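The mesh drawer, and other things I finally dealt with

April 12, 2026

I have been meaning to write about laundry for so long that I had begun to feel a bit guilty toward it. Every spring I do the closets and the pantry and tell you all about them, and the laundry gets a line at the end, if that. So today it gets the whole post, and you may want to put the kettle on, because I know myself.

It began with the white mesh. Those of you who have been reading since the old apartment will remember that I keep all my mesh things together, the bags for the washing machine and the odd lengths of netting I've saved, and that over the winter the drawer stopped closing. I took everything out and started working through it on the table, one piece at a time.
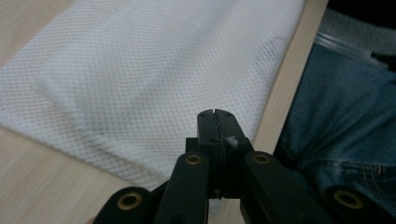 White mesh on the table, not yet folded the way I'd like it.

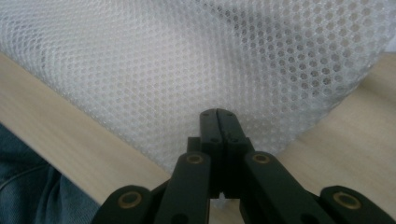 I love mesh, I really do, but it is a miserable thing to fold. Cotton will stay where you put it. A pillowcase practically wants to be a rectangle. Mesh has its own ideas and springs back up the moment you take your hand away, and if it has been through the dryer by mistake (my mistake, twice in one month) it gets a sort of permanent ripple along the seam and will never lie flat again no matter how sweetly you talk to it.

My aunt Kazimiera Olszewski taught me to fold when I was small enough to need the step stool, and she had very firm opinions. Sheets in thirds, towels in thirds, dishcloths in half and half again. When I asked her once on the phone how she did her laundry bags she was quiet for a while and then said she rolled them, in the tone of someone admitting to a parking ticket. I thought about that for years. I had been folding mine into little squares, and stacking the squares, and then the stack would slowly breathe itself open and push up against the top of the drawer.

So this year I rolled them. You lay the piece out flat, smooth it from the middle toward the edges with your forearm and not your fingers (fingers catch in the holes, especially if you have a hangnail), fold it in half the long way, press the air out, and roll from the closed end. If there's a zipper, roll toward it so it finishes on the outside. Then a loop of soft elastic goes around the middle. I used the ends from a packet of pajama elastic that I bought at Pietrzak, the notions shop near the tram stop, back in August when I was going to replace every waistband in the house. I replaced one.

It took me a whole morning, with breaks for coffee, and I enjoyed it much more than I expected to. There is a kind of tidying that wears you out because every object is a decision, like the box of photographs or the drawer with the old phones in it, and then there is the kind where the deciding is easy and your hands get on with it while you listen to the radio. Mesh is the second kind. Either it has a hole or it doesn't!

Although of course I did manage to complicate it. I had a pile for keeping, a pile for mending, and a pile for going, and the mending pile got taller and taller because I am my mother's daughter. A laundry bag with a torn seam is perfectly good once you've run a line of stitching down it. Use a narrow zigzag, and put a strip of thin paper under the mesh so the machine doesn't chew it, then tear the paper off afterward. I learned that from Bożena Czarnecka, who used to sew costumes for the amateur theater in Laltberg and could get a sewing machine to go through anything. She also told me not to bother mending a hole in the middle of the cloth, only at the seams, and I should have listened, because I have a bag with a darn in the center of it that snags every sock I own.

The ones that were past mending have gone on to other lives. A piece of old mesh tied in a knot is a very good scrubber for potatoes and carrots. It's also nice for drying herbs, if you have somewhere to hang it, and I keep onions in one in the pantry, where the air can get at them. My neighbor Deolinda Loureiro took two for her tulip bulbs, and she says she will be back for more when the daffodils die down. I told her she could have as many as she wanted, and then went home and counted how many I could really spare, so you see I'm not as generous as I sound.

Now, what goes in the bags. I had a letter about this from a reader, Maja Walczak, who has just moved into her first place and asked whether she needed laundry bags at all or whether it was one of those things people say you need. Maja, I think you need two. One small with a fine weave for tights and anything with hooks, and one large for sweaters. Everything else is extra. Don't fill them more than halfway, or the things inside just sit there in a lump and come out with dry soap in the creases. Close the zipper all the way and tuck the pull in under its little elastic garage, if yours has one. And wash new ones once by themselves before you trust them with anything black, as they can shed a bit of lint at first and you'll be picking it off your good trousers for a week. Ask me how I know.

I would also turn them inside out every so often and give them a shake over the bathtub. There's always fluff in the corners.

As for buying them, I've had expensive ones and cheap ones and I can't say the price has made much difference. The zipper is what goes. If you can, try the zipper in the shop before you pay, run it back and forth several times, and if it hesitates, put it back on the hook. I have one from Brolleck that has lasted through two washing machines, and another from the very same packet whose zipper gave out before the first winter.

While the drawer was empty I washed it out with warm water and a drop of dish soap and let it stand open until the evening. I had meant to line it. I have a roll of drawer paper with a pattern of pears that I've been saving for something special, and I stood there holding it and thinking, is this special enough? I decided it was not, and used plain brown paper. Ryszard thinks this is very funny. (For anyone new, Ryszard Żak is my husband, he kept his own name and I kept mine, and we have been explaining it to the post office ever since.) He asked me what exactly the pears were waiting for. I have no answer to that. I may still change it.

The rolls went in standing on end, small ones at the front and big ones at the back, with the elastic facing up. The drawer closes. I've opened and closed it more often than I needed to this week, just for the feeling.

The next job is the shelf above it, with the stain remover and the clothespins and a jar of buttons that has no business being there. I also have to do something about the drying rack, whose one leg has been held on with ribbon since we came back from Clurnero. Ryszard says he will fix it properly and I believe him, but I have also bought more ribbon.

One thing I'd love to hear from you about is pillows. I have two small ones that are supposed to be washable and I'm nervous about them. Do you put yours in a mesh bag, or straight into the machine? My aunt says neither, you hang them out on a windy day and hit them, and perhaps she's right, but we've had no wind to speak of and my arms are tired from all that smoothing. Leave me a note underneath if you have a method, and tell me what your machine is like, front or top, because I think it makes a difference.

I'm going to go and bring the towels in now.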